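ok so the Burnico block set turned up this morning, box a bit squashed, blocks fine. thread as I go, kettle's on

13 pounds second hand. new ones from Morkeletti are silly money and I'd rather have the ones with a few dents in tbh

first job — everything out on the marble. wanted a cold hard flat surface to check for wobble and the dining table has a lean to it, always has

plain wood ones in one lot, painted ones in another. that was the plan anyway. lasted 12 minutes

the dark one is my favourite already. all wavy bands, amber and nearly black in places. the reddish one is much plainer, straight grain, very neat. small pile of painted ones has started up near them
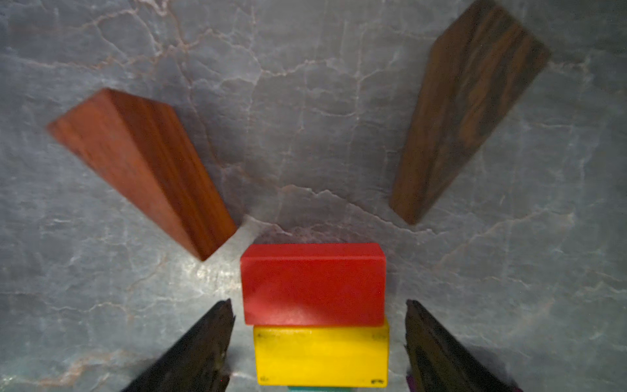
Do you need to oil plain wooden blocks?

Now and then, a thin wipe of food-safe oil, left overnight and buffed off with an old T-shirt. leave the painted ones alone, damp cloth at most

I use the Tredent one, 129 ml tin, lasts for ages. smells a bit like walnuts. don't pour it straight on the block, put it on the cloth, I have learnt this

also if the edges feel fluffy after a wipe down, very fine sandpaper, go WITH the grain. two or three strokes and stop

Liang do a cotton bag for storing them, drawstring, decent size. mine's in the wash so it's a shoebox for now

oh and marble is LOUD. dropped one and the dog left the room. put a tea towel down if anyone's asleep

60 minutes gone and I've mostly been building tiny towers. sorting is not hapening

right, oil tonight, will post the dark one again once it's had its coat on — back later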